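Open day of the robot class in Skosthorpe
3 July 2024

I have been living in this part of Australia for two years, and I had never been inside the college in Skosthorpe until last week. My daughter will choose her subjects soon, and the letter from the school said that families could visit the robot class and ask the students any question. We took the early bus, which goes the long way past the harbour, and we were still too early. The door of the workshop was closed, so we had tea from the canteen and looked at the old bicycles in the hallway, which another class is repairing.

The robot class works on one big project each year. This year the project has the name Mustia. I asked what it means and got three different answers, so I will not explain it here. The task is easy to describe and, as I learned, difficult to do. An arm must take hold of shaped pieces and put them in their right places, and the students must teach it how. They started in April with only paper plans, and they had a budget of 877 dollars for everything apart from the arm itself, which belongs to the college. Much of the money went on plastic for the printer and on cables. One student showed me the spending in a notebook with a squared cover, written with great care.

The arm works inside a dark enclosure with walls on the sides and at the back. Visitors stand behind a yellow line on the workshop floor. When I got to the front, the students had the peg board set out, the red one with holes of many shapes. I had imagined something like a toddler's toy, and the idea is the same, but the pieces stand quite tall and I can see that a small error at the bottom becomes a big error at the top.
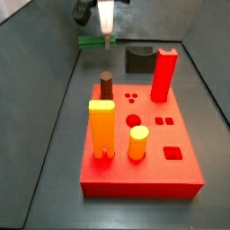 Bagheri disagreed with me about the round pieces, which I had called the easy ones. A round piece can be turned any way you like, that is true, but it also gives the program less to look at, and the students lose more time with it than you would think. The square holes are better for learning, in Bagheri's opinion, and a class that begins with round pieces gets proud too early.

I wrote this down because I had said the opposite to my daughter only one minute before. She was kind enough not to mention it.

After that there was a short talk in the next room. The students explained that they save each attempt, also the bad ones, and that they wish to reach 1000 attempts before the end of the year. I asked if it is not boring. A boy in a green jumper said yes, very, but you can do your English homework between the attempts. The talk had many slides and the heater was too warm, so some of the smaller children went out to the playground with their fathers. I stayed because I wanted to hear the part about safety. There is a red stop button on each side of the bench, and every student has to pass a little test about it before touching the controls. I was glad to hear it. In my old country we learned the lathe with no test at all.

Then we could go back to the enclosure, where the group was working with other parts. These included a long green bar with a channel in its top, and a black fixture with a curved cradle. A girl at the computer spoke to her partner in a very low voice, like in a library, and everybody around the yellow line became quiet too. I found this more exciting than the talk. The gripper has to come down straight, and the cables of the arm should not pull at it, so they spend a good deal of their time only on cables.

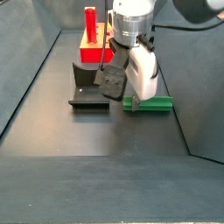 My daughter asked how you decide the speed, and the partner let her read the settings on the screen. They can go up to 70 per cent of full speed, but mostly they stay far below it when parts are close to each other. She asked four or five more questions and I understood perhaps half of the answers. There was a lot about angles.

On the way out we passed the table of Isik, the shop which sells the class its screws and small motors at a lower price. They had a bowl of liquorice and a form for holiday courses. The courses are in the mornings only, which is a pity for parents who work, and the form must be brought to the college office in person.

If you want to visit, the workshop is behind the main building, not in it, and the sign is hard to find. Walk past the bicycle shed and go in by the grey door. Parking is free in the street by the oval, but the bus stop is closer. Bring a jumper for the hallway. My daughter has put robots as her first choice on the subject form and cooking as her second.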